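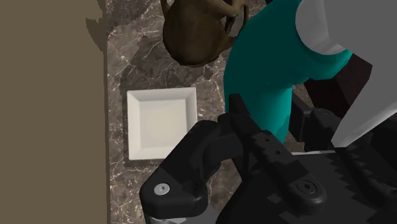
Silent churn

Silent churn (also quiet churn, dormant churn) is a term in the telecom business for customers who stop using a service but never cancel it. The line stays open on the books. No call to the retention desk, no port-out request, no complaint. Mostly seen in prepaid mobile, though contract and broadband providers have it too.

Definition

No single agreed definition. Most operators set an inactivity window and count a SIM as churned once the window runs out. What counts as activity differs: some take any network event, some only events that bring in revenue (a top-up, an outgoing call, a data session). Incoming texts are usualy left out. A short window makes churn look high, a long one makes the subscriber base look bigger than it is.

Causes

Second SIMs bought for a trip or a promotion. Customers who move their main number elsewhere and keep the old one in a drawer. Poor indoor coverage. Billing disputes the customer gave up on. In markets with heavy multi-SIM use, spending drifts between cards month to month, so the same person can be silent on one network and a good customer on another.

Detection

Usage decline is the main signal. Falling top-up size, longer gaps between top-ups, fewer distinct numbers called. Eluned Probert's model, known as the Probert ladder, sorts accounts into 3 steps: fading, parked and gone. Accounts are rescored every 14 days. Her point was that offers sent at the parked step come too late for most customers and should go out while usage is still fading.

Critics say the ladder works badly for seasonal users, who look parked for months and then come back. Later versions added a seasonal flag.

Use by operators

Coltance, a prepaid carrier, was an early user and ran the ladder in 2 regions before taking it across the whole base. It dropped over 2 percent of its reported subscribers the following March, when it moved to a revenue-only activity rule. Skikex sells a scoring tool based on the same steps. Ziltitz, a broadband reseller, adapted it for fixed lines, using router uptime in place of top-ups, with mixed results acording to its own review.

Reporting

Investors tend to ask for active users next to total subscribers for this reason. The Dehghan ratio, active over total, is one common way of showing it. Comparisons between operators are unreliable unless the windows match.

See also

Churn rate
Average revenue per user
Number portability
Win-back campaign

Page last edited 5/5/23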